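Teilnehmende für Tagebuchstudie zum Wäschewaschen im Haushalt gesucht

Astum, Büro für Haushaltsforschung
Stand: 26. Februar 2026

Für eine Studie zu Waschgewohnheiten suchen wir 650 Haushalte im gesamten Bundesgebiet. Auftraggeber ist der Waschmittelhersteller Flinelico.

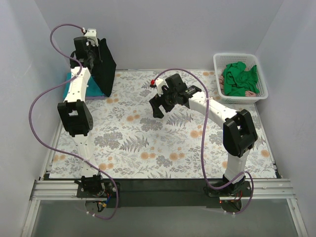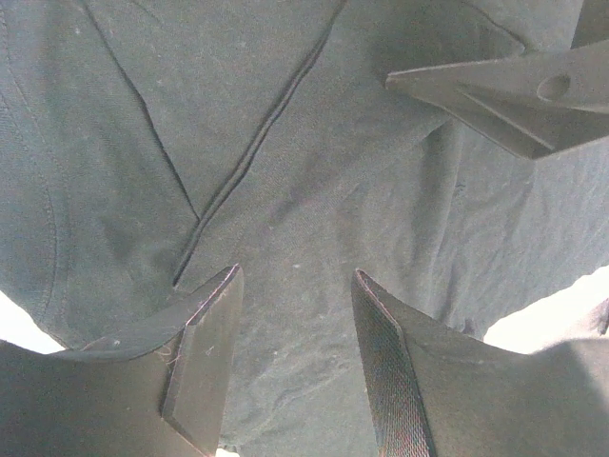 Muss ich für die Studie mein gewohntes Waschmittel wechseln?
Sie waschen während der gesamten Laufzeit mit dem Mittel, das Sie auch sonst verwenden. Erst in einer späteren Befragung, für die Sie sich gesondert anmelden können, werden Proben verschickt.

Worum es geht
Wir möchten wissen, wie oft, bei welcher Temperatur und mit welcher Beladung in Privathaushalten gewaschen wird. Außerdem interessiert uns, welche Kleidungsstücke nach einmaligem Tragen in die Wäsche kommen und welche noch einmal in den Schrank zurückgehen. Bisher liegen uns dazu fast 3000 Einzelangaben aus einer Vorbefragung vor, überwiegend aus Großstädten. Haushalte auf dem Land sind deshalb besonders willkommen.

Ihre Aufgaben
Sie führen fünf Wochen lang ein Waschtagebuch, wahlweise auf Papier oder online. Pro Waschgang tragen Sie Programm, Temperatur, Art der Textilien und Dosierung ein. Am Anfang und am Ende füllen Sie je einen Fragebogen aus, der 15 Minuten dauert. Handwäsche wird ebenfalls eingetragen, chemische Reinigung nicht.

Voraussetzungen
Sie sind volljährig und waschen überwiegend selbst.
In Ihrer Wohnung oder im Haus steht eine Waschmaschine, die Sie regelmäßig nutzen. Gemeinschaftswaschküchen zählen mit.
Niemand im Haushalt arbeitet bei einem Hersteller von Waschmitteln oder Haushaltsgeräten.

Vergütung
Sie erhalten nach Abgabe des vollständigen Tagebuchs einen Einkaufsgutschein. Bei vorzeitigem Abbruch wird anteilig nach abgeschlossenen Wochen vergütet. Portokosten entstehen Ihnen nicht.

Datenschutz
Ihre Adresse wird getrennt von den Tagebüchern gespeichert und nach dem Versand des Gutscheins gelöscht. Flinelico erhält nur zusammengefasste Ergebnisse.

Anmeldung
Bitte nutzen Sie das Anmeldeformular auf dieser Seite und geben Sie Haushaltsgröße und Postleitzahl an. Die Unterlagen kommen anschließend per Post.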